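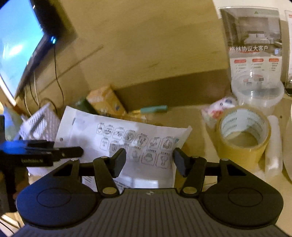
When should a hand-held gripper be checked — before a shift or after it?

Before, with the fingers open and nothing between them, and again any time the tool has been dropped or handed to someone else.

That rule opens the new Plakodell Practice Guide for Hand-Held Grippers, released this February and free for any shop, lab or school to use. It runs 12 pages and is written for the people who hold the tools all day.

"We wanted something you could read over coffee and use before the cup was empty," said Tien-fu Hsu, who led the writing at Plakodell. "Most of the standards I grew up with are about big arms behind fences. A gripper in your hand has pivots and pinch points too, and it sits a lot closer to your fingers!"

The guide covers daily checks, desk setup, handing a tool from one person to the next, and record keeping. Crews are asked to look over every pivot pin, open and close the fingers through their full travel, and set aside any tool that sticks or closes unevenly. Tools set aside get a tag and stay out of use until a second person has signed for them.

Desk setup gets the longest chapter. Everyday items are welcome on the work surface — boxes, baskets, rolls of tape, a screwdriver — as long as blades are put away, liquids are capped and cables are kept clear of the reach area. Printed instructions should stay where the operator can read them without putting the tool down. When two grippers share a desk, one operator calls the start and either one can call a stop.

Fivham and Zotach tried the draft on their own floors before release, logging 2,000 sessions between them and sending back more than 100 comments. One of the biggest changes came from the night crew at Zotach, who asked for the daily check to fit on a single card. It does now, and the card comes with the guide.

"I've read plenty of rules that were clearly written far away from a workbench," said Tsung-han Kwok, floor lead at Fivham. "People here argued over this one line by line, and I loved that. The handover section is so much better for it."

Plakodell will host an open question session on Friday at the Chu training hall, with room for 200 people. Bring a marked-up copy if you have one. Comments on the first edition are being collected now for the next revision, and the wear limits for finger pads are still open for discussion.

The guide and check card are available from the Plakodell front desk or by written request.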